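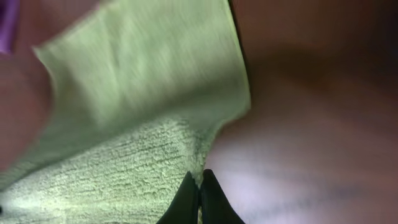 Home | Journal | Current Issue | Archive | Submissions | Contact

Print this article | E-mail this article

3. Sources of Advice on Fit Among Buyers of Tailored Clothing

3.1 Background

Earlier work on clothing choice has given most of its attention to color, price and brand. Fit has been treated as a technical matter, settled by the size chart or by the tailor. The interviews carried out for the present study suggest that this view leaves out much of what takes place before a jacket or a pair of trousers is bought. Respondents described long periods of asking, comparing and trying on, often spread over several weeks, and the people they asked were seldom employed in the trade.

The study was based in Vurnerby, a town with a long record of small tailoring shops and one large menswear store, Pichler. Interviews were conducted by Corina Berchtold between February and June. All 20 respondents had bought at least one tailored item in the year before the interview. Each was asked to recall the purchase from first idea to first wearing, and to name every person, publication or shop that had given advice along the way. A short postal survey was sent to 500 households in the same district. Its results are reported in Section 4 and are used here only where they bear on the interviews.

3.2 Advice Before the Shop

Respondents most often turned first to a relative or a coworker. The questions they asked at this stage were general. They wanted to know whether a jacket should close without pulling, how much shirt cuff should show, and whether a suit bought for a wedding could be worn to the office afterward. Several respondents said they had received answers that did not agree with one another. In such cases they tended to follow the person whose own clothes they admired, even when that person wore a different cut or had a very different build.

Published advice came second. Style columns and online guides were read widely, but respondents found them hard to apply. One respondent, a school administrator, stated that the guides "always show the finished suit and never the man standing there with the sleeves too long." Others reported that they had saved pages to show to a fitter and then felt unable to do so once in the shop.

3.3 Advice in the Shop

Two kinds of shop advice were recorded. The first was given by sales staff and concerned size, cloth and care. The second was given by the fitter and concerned alterations. Respondents trusted the fitter more, and this held at Pichler as well as at the smaller shops. Figure 1 sets out the full order in which sources were consulted, from first to last.

Figure 1. Order of advice sources in a typical purchase: (a) relative or coworker; (b) column or online guide; (c) sales staff; (d) fitter; (e) relative or coworker, second consultation.

The second consultation shown at (e) was not foreseen in the design of the interview. It was raised by 6 of the respondents without prompting. After the fitting, and in some cases before paying the balance, they went back to the person they had asked at the start and described the changes the fitter had proposed. Two of them asked for the alterations to be revised as a result.

3.4 Limits of the Data

The interviews relied on memory, and respondents may have given too much weight to advice they later judged to be good. The Dresix fit scale, used to rate satisfaction with the finished garment, was completed after the interview and may have been affected by it. A comparison with buyers in Dungate, where ready-to-wear stores are more common, was planned but could not be completed within the period of the study.

Print this article | E-mail this article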